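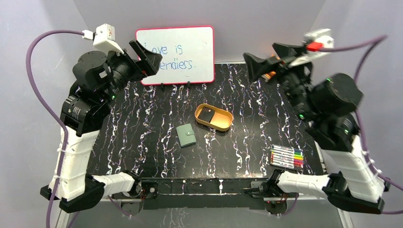

Do you need to seal a honed marble benchtop before you use it?
Most of the time it helps, but it won't stop lemon juice or vinegar from leaving a dull mark.

From: Alasdair Ritchie
To: stone-and-tile list
Date: Aug 2, 2018
Subject: Re: sealing new marble, is the Gondex worth it?

Afiq Nasution wrote:

> Hi all,
> We're getting a new kitchen in Dastthorpe and the benchtops go in soon.
> My wife has her heart set on honed white marble. The shop is pushing a
> sealer called Gondex, applied by their own people, at 166 dollars a coat,
> and they want to do two coats. They say it makes the stone "kitchen proof"
> and carries a ten-year promise. The bloke at the other shop says Grornar
> from the hardware store does the same thing for much less and I can put
> it on myself. A third person told me not to seal at all and let it age.
> Who's right? Also is there any point asking for a darker colour to hide
> the marks?
> Afiq

Afiq,

Everyone who gave you advice has something to sell, apart from the third person, and I'd want to see the third person's kitchen before I took their word for it either.

Start with the two kinds of damage, as the shops like to blur them. A stain is something soaking into the stone. Oil, red wine, turmeric, beetroot. A sealer slows that down and gives you time to grab a cloth. An etch is acid eating the surface. Lemon, vinegar, tomato, some bathroom cleaners. A normal soak-in sealer sits down in the pores and leaves the surface as bare as it was, so the acid gets straight at it. Ask the shop which of the two "kitchen proof" covers. I asked mine that, in the same words, and was told it was "all in the paperwork". It was in the paperwork. Etching was listed under what they don't cover, on the back, in grey print.

On the ten-year promise: get the whole thing sent to you before you pay. Look for a line saying you must have the stone re-coated by them every so often. If it's there, you are buying a subscription. Look as well for who decides whether a mark is a stain or an etch. If it's their inspector, I would put the value of that promise at nothing.

I have used Grornar on two tops and a laundry sill. It's fine. I can't say it is better or worse than Gondex as I have never seen the two put side by side on the same slab by someone who didn't stock one of them, and I've looked. What I can say is that putting it on is not skilled work. You wipe it on, leave it for as long as the tin says, and buff off every bit that hasn't soaked in. People get into trouble by leaving the extra on to dry, and then they have a streaky haze and blame the stone.

Before any of that, do the water test. Ask for an offcut of your own slab, and don't accept the polished sample off the counter. Put a spoonful of water on it and walk away for a quarter of an hour. If the patch goes dark, the stone is thirsty and sealing makes sense. If it hardly changes, one coat may be plenty and two is just a bigger bill. Then squeeze some lemon on the other end of the offcut and leave it overnight. Show your wife the result. If she can live with that mark, buy the marble. If she can't, no tin on the shelf will save you.

As for going darker, I'd be wary. Black marble with white veins looks very smart in a showroom, but an etch dries pale, and pale on black shows up a good deal more than it does on white. A honed finish hides it better than a polished one in any colour. Some dark "marble" isn't marble either — it may be porcelain, or a printed top over board — and those want no sealer at all. I have heard of at least one household in Wei that was charged for sealing porcelain. Ask for the name of the material in writing on the quote.

The "let it age" crowd do have half a point. Old marble counters look good partly as they are marked all over, so no one mark stands out. The ugly stretch is the first year or two, when you've got one ring from a glass and you see it every time you walk in. A fabricator can re-hone the top later on. The quote I had last December was 130 dollars for a call-out and then an hourly rate on top, and he wouldn't guess at the hours until he had seen it.

So I would spend nothing at the shop yet. Get the offcut, do the two tests, and post what happens. If you do end up paying for Gondex, I'd be keen to know how it goes with the lemon.

Alasdair

> Also is there any point asking for a darker colour to hide the marks?

PS. Missed one thing. Whatever you put down, throw out the spray cleaner with the citrus smell. Warm water and a drop of dish soap, then dry it off.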